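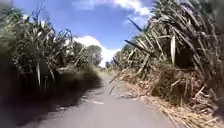

Single-width service lane between tall growth on both sides, Pellgate.

September 29, 2018

Ukden has published results from its August verge-clearing trial at Pellgate, part of a wider look at whether machines can yet take over routine chores indoors and out. The firm tested the same control software on three jobs: sweeping a workshop floor, folding towels and finding leaf litter along paved lanes.

Floor sweeping came out best. The unit finished 30 runs and needed help on 8 of them, mostly at table legs and trailing cables. Towel folding was stopped early. The Matoušek arm took 11 minutes per towel and often lost the corner.

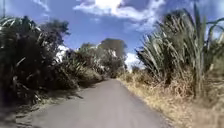 Can a machine be left to do the housework yet?
Only in part. Floors are within reach if they are tidied first, but folding, wiping and putting away still need a person close by.

Lane work falls between the two. Edges without a kerb are hard to follow, and deep shade was at times logged as a solid object.

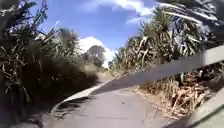 Ukden puts the remaining errors down to training data, and has set aside almost 3,000 hours of further running to correct them. A second supplier, Gustine, will provide the brush heads. Towel folding is not included in the next round, and no price has been given for any of the units.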